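Skodach Curtains and Shades
Frequently asked questions

Before you write to us, please look through this page. Most of the letters we receive are answered here. If your window is an unusual one, go directly to the last part.

MEASURING

Do I measure the window or the rod?

For curtains, always the rod. Measure from one end of the rod to the other, without the decorative ends. If the rod is not yet on the wall, decide first where it will go and make two small pencil marks. Many customers send us the width of the glass, and then the curtains arrive and they cover the glass but leave a strip of light on both sides.

For shades it depends on where they will hang. Inside the window opening, measure the opening at the top, in the middle and at the bottom, and send us the smallest of the three. Outside the opening, send us the width you want the finished shade to have.

How wide should the fabric be compared to the rod?

We sew curtains with double fullness if you do not ask for something else. This means that a pair for a rod of 80 inches has 160 inches of fabric when it is laid flat. You do not have to calculate this. Give us the rod and we do the rest. For heavy fabrics such as Dobre you can ask for one and a half, and it still looks good.

Where should the curtain end?

There are three usual lengths. The first one ends just above the floor, and this is the most practical for doors that are opened every day. The second one touches the floor. It looks very nice, but your floor must be level, and in older houses it often is not. The third one lies on the floor a little, and it collects dust. We sew all three, but if you have a dog or a cat we would suggest the first.

Please measure the height on the left side and on the right side. If the two numbers are different, send us both.
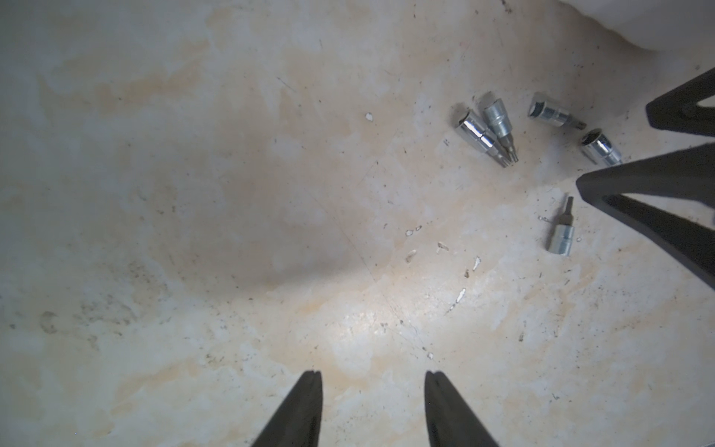 What if I am between two sizes?

We do not have sizes. Everything is cut after your order, to the nearest quarter of an inch. If you are not sure about your own measurement, ask another person in the house to measure again without telling them your number. It is a simple method and it catches most mistakes.

Can I use a cloth tape?

Better not. A cloth tape becomes longer with the years. A metal one is cheap and you will need it again when you put the brackets up.

FABRICS

What is the difference between Pledow, Dobre and Unine?

Pledow is our light linen. It lets the daylight through and it moves when a window is open. People choose it for kitchens and living rooms. It has small knots in the thread, and these are part of linen, so please do not send the curtain back for this reason.

Dobre is a thick cotton with a brushed surface. It keeps a bedroom quite dark, even without a lining, and it also helps a little against the cold from an old window.

Unine is a mix of linen and cotton, between the two others in weight. It wrinkles less than Pledow and it is the one we recommend for shades, where the folds have to stay straight.

Can I see the fabric before I order?

Yes, and we ask you to do it. You can order up to 9 samples without paying for them. Each one is the size of a postcard, with the name of the color on the back. Tape them next to the window, not on the opposite wall, and look at them in the morning and again at eight in the evening with the lamps on. The color Oat, for example, is warm in lamp light and almost gray before noon.

Will the color be the same as on my screen?

We try to show it correctly, but screens are different from each other. There is also a small difference between one roll and the next. If you need two pairs for the same room, order them together so that we can cut them from one roll.

Should I take a lining?

With Pledow, take the lining only if people can look into the room from the street at night. Without it the fabric is prettier. With Unine we would say yes for any window that has sun in the afternoon, as the sun makes the color weaker after some summers. With Dobre it is a question of how dark you want to sleep.

ORDERS AND DELIVERY

How long does it take?

Samples leave us the next working day. Curtains and shades are ready 30 days after we receive your payment. In August our workshop is closed for two weeks, and these weeks have to be added. If you are moving to a new home and have a fixed date, please write it in the comment field - we cannot always be faster, but we will tell you the truth about it.

Is there a discount for a whole house?

For orders above $2,000 we do not charge for delivery, and we send one set of tiebacks for every pair, in the same fabric. There are no other discounts and we do not have sales. The price in January is the price in October.

Can I change my order?

Until we cut the fabric, yes. You will receive a message from us the evening before the cutting, with all your measurements repeated. Please read it slowly. After this message you can still change the kind of heading or the lining, but not the width and not the fabric.

Can I return curtains that were made for me?

If we made a mistake, we sew them again or give you the money back, as you prefer. If the measurement you sent was wrong, we cannot take the curtain back, but we can often help. To make a curtain shorter is easy and costs only the work. To make it longer is possible when the hem is deep enough, and we leave a deep hem on purpose.
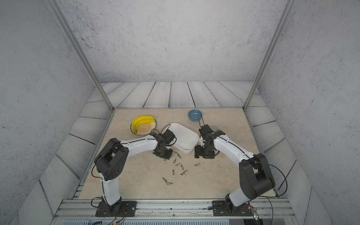
HANGING

Which heading should I choose?

Rings with clips are the easiest, and you can hang the curtain in a few minutes. A rod pocket hides the rod, but the curtain does not slide well, so it is better for a window where the curtain stays in one position. Back tabs make regular soft folds and are what most of our customers take. Pinch pleats look the most formal. They also need hooks, which we include.

How high should the rod be?

If there is enough wall, put it closer to the ceiling than to the window frame. The room will seem taller. Let the rod also go past the window on both sides, so the open curtain rests against the wall and not in front of the glass. Try it with a bed sheet and two pieces of tape before you drill.

My new curtains have fold lines. What can I do?

Hang them first and wait for three days. A good part of the lines will go away from the weight alone. For the others, use a steamer on the hanging curtain and move from the top to the bottom. An iron is also fine for Pledow and Unine, from the back side. Please do not iron Dobre on the brushed side, it becomes shiny and stays like this.

WASHING

Can I put them in the washing machine?

Unlined Pledow and Unine, yes: cold water, a gentle program, no dryer. Hang them back on the rod while they are still damp. All our fabrics are washed once before we cut them, but linen can still become a little shorter the first time.

Dobre and everything with a lining should go to the dry cleaner. Between cleanings, a vacuum cleaner with the soft brush is enough, two or three times a year.

How do I clean a shade?

Only with a dry brush or a slightly damp white cloth. Shades have thin rods sewn inside and do not survive the machine.

UNUSUAL WINDOWS

Do you make curtains for bay windows, round windows or sloping roofs?

Bay windows, yes. Send us a drawing made by hand, with the length of each wall and the rod you plan to use. For sloping roofs we make shades that are held at the bottom too. Round windows we have tried, and we were not satisfied with the result, so we do not offer them now.

Can I send my own fabric?

Yes, if it is new and wide enough. Write to us first with the width of the roll, the material and the size of the pattern repeat. We charge for the sewing only. The fabric should be washed before it comes to us, and please add one extra yard if it has a large pattern.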